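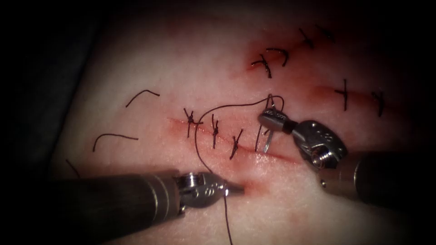 Pad on the bench rig, central incision, left and right arms both in play. Needle in the right jaws, thread in the left.

October, bench 2, afternoon into evening

Lutz Lenz on the console, me on the log and the stop button. Plan was a dull session: finish the central incision on the Dramham pad, write down the thread tension for each stitch, go home. We got as far as the tension.

Fault came up at 14:19, during a pull-through. Left arm was meant to hold the thread while the right drew the needle clear. Left arm decided to close its jaws harder than asked and then keep closing. Commanded grip stayed flat on the plot, measured grip climbed like a cat up a curtain. No alarm. The supervisor, whose entire job is to notice this kind of thing, logged "grip nominal" all the way up and was still saying so after I had hit the stop.

Thread survived, pad survived. Lutz said a word in German and then asked me not to put it in the log, so it isn't.

What happened when we pressed stop: both arms froze, as they should. Jaws stayed shut, also as they should, since a dropped needle is worse than a held one. But the left arm would not then accept an open command in recovery mode. Threw error 15 (grip reference out of range) and sulked. Had to release it with the hex key at the back of the drive box. The procedure sheet says this takes a moment. The procedure sheet was written by someone with a third hand.

Things it was not:
Cable tension. Checked both sides, inside limits.
Instrument. Swapped the left one for the spare, same climb on the second try.
Lutz. He asked for this to be recorded.

What it probably is: the Forska driver update from last week. The new version re-zeros the grip sensor each time the arm goes idle, and it does this whether or not the jaws are holding something. So if you pause with thread in the jaws, as you do constantly when suturing, the present grip becomes the new zero. Next pull, the controller thinks it has let go and squeezes to make up for it. Every pause adds a bit. The supervisor reads the same re-zeroed number, which explains its good mood.

Tested that before packing up. Old driver back on, 14 pauses with thread held, no climb. New driver, same routine, climbing by the third pause and over the limit well before the end. I'm calling that convincing but would like it repeated by someone who doesn't already believe it.

The bit that bothers me is the supervisor. A bad zero is a bug and bugs happen. A watchdog that drinks from the same bowl as the dog it is watching is a design choice, and looking back through the folder I think it was ours. Wubshet raised it in the spring review. My reply was "low priority". Noted.

To do:
Old driver on both arms, new one off the shared drive so it can't creep back.
Supervisor to read motor current directly. Mine.
Lutz to write to Forska with the plots. Politely.
Tell Priltcombe their rig has the same update. Done by phone, they had been blaming the thread.
Hex key to be tied to the drive box. It was in the kettle drawer.

No more pad work on bench 2 until the supervisor change is in. Tension figures from this session not to be used, any of them, including the ones that look nice.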